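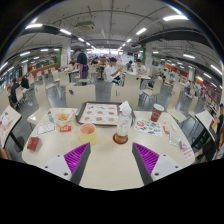
Six boxes. That's what came back from Great-Aunt Štěpánka's apartment in Hartley in the trunk of my car, and that's what has been living in our hallway since May, making everybody walk sideways to the bathroom. I promised I'd write something about how the photo sorting is going, so this is it, and it's going slowly, and I'm having the best time.

Štěpánka Kadlec is 88 and moving into a one-bedroom place near my cousins in Gotulcombe, and she told the family she didn't want to take any of the pictures with her unless somebody "made sense of them" first. I put my hand up before I'd seen the boxes. My sister laughed for a good long while on the phone.

I started the way I think most people start, by sitting on the floor and picking up whatever was on top. Don't do that! I lost a whole Sunday to one shoebox. I'd find a picture of my grandmother on a bicycle, then I'd want to know whose bicycle, then I'd be texting my mom, then Mom would call, and then it was dinnertime and I had sorted eleven pictures and they were all still on the rug. It was a lovely afternoon but it wasn't sorting.

What works better for me is going through fast the first time and only asking one thing: do I know, more or less, when this was? I use manila envelopes, one per decade, plus a fat one marked NO IDEA. No looking at faces. No reading the backs. (I read some of the backs.) You can tell a surprising amount from the paper. The oldest ones have that crinkly white border, the seventies ones have gone orange, and the ones from the drugstore in the nineties still have the order number on the reverse, and if you're lucky the month too.

After the first pass I had 900 prints in envelopes and another drift of slides that I'm pretending isn't there. The slides will get their own post someday. Maybe in winter.

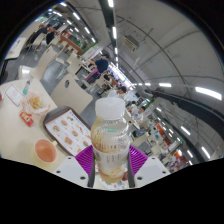 What do you do with doubles?

Keep the sharper one and give the other away. For years Štěpánka ordered everything in pairs, one for her and one for her brother, and then apparently forgot to mail half of them. I've been putting the spares in a big envelope for his kids, and the first batch has already gone out. One of them wrote back to say she had never seen a picture of her dad with hair.

Then there's the stuff on the backs. My aunt wrote on hers, bless her, but she wrote in ballpoint and pressed hard, so on some of the older prints you can see the words coming through somebody's forehead like a ghost. If you want to label your own, get a soft pencil or one of those photo-safe pens and write near the edge, lightly, on a hard surface. And write last names! "Me and Joan at the lake" was perfectly clear to the person who wrote it. There are at least three Joans in this family and we have been to a lot of lakes.

For scanning I went back and forth. I priced out Drovesance, which is the mail-in service my coworker used for her wedding album, and she was thrilled with it, but I couldn't stand the thought of putting the only copy of anything in a mailbox. So I bought a secondhand Pendlow flatbed from a man across town who was getting rid of his home office. It hums. It takes forever. I can fit four small prints on the glass at once and split them up afterward, and I've gotten into a routine of doing a stack in the evening with the radio on.
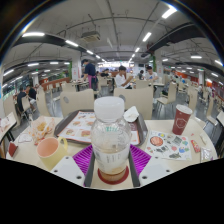 The glass needs wiping more than you'd think, by the way. I didn't clean it at all the first week and ended up with the same little hair across my grandfather's chin in every picture from 1958 to 1964. I had to redo the lot. Now there's a microfiber cloth sitting on the lid and I wipe between batches, and I blow on the prints first too, which my husband says makes me look like I'm cooling soup.

File names were the other fight. I began with long ones, full sentences practically, and it was a mess. Now it's the year, or my best guess with an x in it (196x), then a place, then a number. Names of people go in a plain spreadsheet next to the file name. It's dull to type and wonderful to search. My mom asked for "everything with Uncle Ray in it" and I had it for her before she'd finished her coffee.

The part I'm proudest of is what I'm calling the sheets. My aunt doesn't want a tablet and she doesn't want to hold an album that weighs as much as a toddler, so I needed some way for her to look at a lot of pictures at once and tell me who's who.
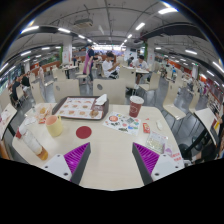
Štěpánka's eyesight is pretty good, but she gets tired, and full-size prints one after another wear her out. I tried a slideshow on the TV and she fell asleep. So I stole the layout off the paper on a fast-food tray, the kind with the burgers and fried things in rows, where you can point at what you want without reading a word. I print small photos in rows on regular letter paper, with a blank line under each, and mail her 2 sheets at a time. She fills in the names and sends them back with remarks. "Cousin Vera, never liked her." "This is not a wedding, this is a funeral, look at the shoes." I'd have done the entire project just for the remarks.

Sheets nine and ten went out yesterday. I still have the whole NO IDEA envelope to get through, and one very handsome man in a hat who shows up for about a decade and isn't married to anyone we know. She has left his line blank twice now.

3 comments

Marcy D.
I'm in the same boat with my dad's stuff and I've been doing the sit-on-the-floor method for two years lol. Going to buy envelopes tomorrow.

pinecone_ruth
Please, please tell us when she fills in the man in the hat!!

Tom
On the pressed-through ballpoint, try scanning with a sheet of black paper behind the print. Won't fix the dents but it cuts down on writing showing through the thin ones.

Recent posts
The great pantry shelf collapse
Mom's dill soup, the version I can finally make
What I packed for Hartley and what I wore
Learning to like the early bus
Library sale haul, part two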